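Home Shop Reviews Opinion Archive Contact
Search this site Go

Opinion

I've put together enough flat furniture to have one firm view about it: the weak part is hardly ever the board. People shop by the board. They look at the color and run a hand over the top, then they ask whether it's solid wood or veneer. Then they get it home and the thing they curse at is a bit of black plastic or a wire that cost the maker pennies.

My desk cost $268 from Kistness. I have no complaint about how it looks. The grain is nice and the edges are clean. But it came with a bag of 30 small parts and a sheet of drawings, and three of the drawings showed a part from the wrong side. I started at lunch in October and was still on the floor when it got dark.

Nikola Đorđević, who fixed furniture in Oltcombe for years, told me he could fill a shelf with the fittings people brought him. They rarely brought him a broken panel. He thought makers should have to sell spare fittings for as long as they sell the piece, and I agree with him. 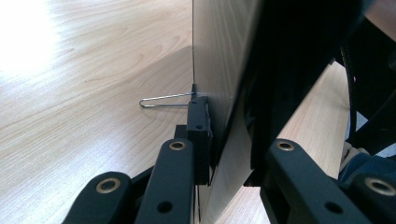 A board with a good veneer can last decades if you keep water off it. A small fitting held by a screw takes all the pulling and knocking, and when it goes, most people throw out the whole piece. That's a poor way to treat good material, and it's expensive too. I wrote to Kistness asking for one replacement clip. They offered me 5 percent off a new desk.

Rurkard does better. They stamp a part number on the fittings and will mail you one – slowly, but they will. I'd pay more for that than for a fancier finish.

So my advice is to ask about the hardware before you ask about the wood. Find out if you can buy the clips and brackets on their own. If the salesperson has to go and check, wait for the answer before you get your card out.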